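Wed 13 August
By Stuvdale Cloth Diary
Filed under: Sewing & Mending, Threads

Several people asked me how I buy remnants and what I do with them at home. I will write it as a thread. Please excuse my English, I sew better than I write.

A remnant is the last piece of a roll. The shop cannot sell it at the full price, so it goes into a bin. In my first country we called these pieces "tails" and my whole school wardrobe was made of them.

I buy most of mine at Coste, the warehouse behind the bus station in Stuvdale. They sell by weight. You take the 411 to the last stop and walk along the fence until you see the blue door.

In April I made my largest purchase: 1,545 grams of mixed cotton and one piece of wool that I did not need. I am still not sorry about the wool.

My first rule is to open every piece completely before I pay. A remnant is folded with its best side outside. Holes, sun marks and crooked cuts live in the middle.

Second rule: measure the narrow side. I carry a tape and I do not take anything under 80 cm for clothing. Smaller pieces are good for pockets and bags, but of pockets and bags I already have enough.

There are no labels in the bin. You have to ask your fingers. Cotton becomes warm slowly and keeps the crease when you press it in your fist. Polyester springs open again and looks at you like nothing happened.

Now the part where I made many mistakes: washing. I used to cut first and wash later. I had a skirt which fitted me for one afternoon.

These days every piece is washed before it sees the scissors. Warm water, a short program, no softener. Dark blues go alone. I lost a cream linen to a dark blue and I still think about that linen.

For sorting I like the floor more than the table. A table is never wide enough, and the cloth hangs over the side and pulls itself longer. On the floor it lies as it wants to lie.
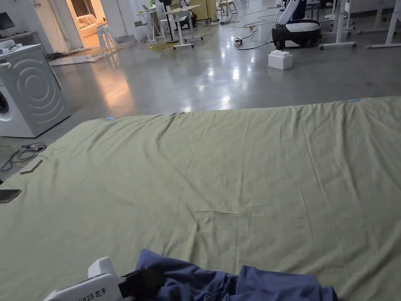
Navy cloth on the green sheet, with blue tape along the far edge.

A plain sheet under your work is a cheap thing and it makes a big difference. You see the loose threads, you see the pins, and your fabric does not collect the dust of the whole house.

Somebody will ask about the tape. Painter's tape is fine on concrete. On old varnish I would first try it in a corner. I do not want to receive angry messages about your grandmother's floor.

About finding the grain: pull one thread near the cut edge, gently, and follow the line which it leaves. If the line runs away from the edge, your remnant was cut crooked. Most of mine are.

A crooked piece can often be saved. Hold two opposite corners and pull, then the same again a little further along. It goes easier with two people, if the second person is patient.

Now folding. I fold remnants in thirds along the length and then I roll or fold again until they stand up. In a drawer I want to see every color from above, like books on a shelf.
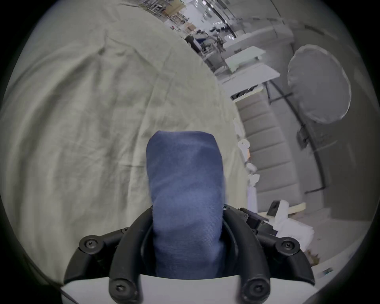 Heavy fabrics go at the back and thin ones in front, otherwise the thin ones are pressed flat and you forget that you own them. I found a whole voile this way after two years.

I pin a paper note to each piece: width, length, fiber if I know it, and the month of washing. If I don't know the fiber, I write a question mark. There are many question marks in my drawer.

Thread: I use Sovow cotton for almost everything. The spools at Mastard Street market are cheaper, but I bought a gray one there which broke at every corner of a pillowcase. Maybe I was unlucky with the spool.

What can you make from one remnant? From mine this summer came pillowcases, an apron, a lining for a basket and the sleeves of a blouse. The body of the blouse waits for another remnant in a similar green.

My limit is 18 pieces in the drawer. When I have more, something has to be sewn or given away before I may take the bus again. I wrote this rule myself and I have broken it myself.

Tomorrow I will post how I joined two narrow pieces for a curtain, with the seam hidden in the fold. If you have a question about wool, please ask someone else, I am still learning wool.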